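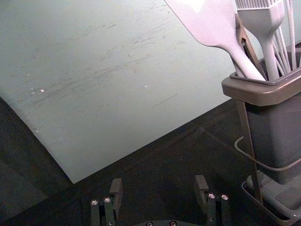
Search the newsletter
Search for: Enter keywords Go

The board stays out

I have lost the argument about putting the cutting board away. For years I was a cupboard person -- everything behind a door by bedtime, counters bare, the whole thing. Then we moved to the place on Dirnside, where the only cupboard tall enough for the board is the one over the fridge, and I'm five foot two. So it lives on the counter now, the pale gray-green one, right up against the utensil holder, and I've stopped apologizing to my mother for it.

It's scratched, of course. There's a whole band of knife marks across the middle where I always end up chopping, no matter how much board I've got to work with! Several of you wrote in after the August letter to ask when a scratched board is done for. My own rule is the fingernail one. I run a nail across the marks, and if it catches hard in a groove that I can't scrub clean, the board gets demoted to potting up seedlings on the back step. If the marks are just faint scuffs I carry on. Mine has been on borrowed time since spring, I'd say, but it's a good big board and it doesn't slide, and I'm fond of it.

Kamarul Rahman wrote from Westosard to say he scrubs his with coarse salt and half a lemon every Saturday and stands it on its edge to dry. I tried it. The smell was lovely (onion gone, completely gone) and I found out I had a paper cut. He also says a dark counter is the worst thing in the world for crumbs, and there I'm with him all the way. Ours is nearly black and shows every speck of flour, every grain of rice, the lot. I wipe it, I turn around, I look back, and there's something on it again.

Now, the utensil holder. Mine is a plain dark gray plastic thing, square, with a nice wide lip, and it sits in a thin metal wire stand. I wash it far less than I should. If you haven't tipped yours out lately, go and do it before you read any further -- I'll wait. The gunk in the bottom of mine was a disgrace. Hot soapy water, a bottle brush into the corners, then upside down on a towel for 24 hours, because a damp bottom is what started the trouble in the first place. While it was drying I went through the spoons and let 2 of them go, both from the Clemero set we got when we married, both split at the handle.

I did look at new boards in the Petek shop while I was in town. The one I liked was 50 dollars, and I put it back and went and bought peaches.

Next time, the drawer under the stove. Send me your worst.

Recent items
What I keep by the sink
Jars, lids, and the lids that fit nothing
Peach jam, small batch
Sharpening day at Westosard
Letters: tea towels, continued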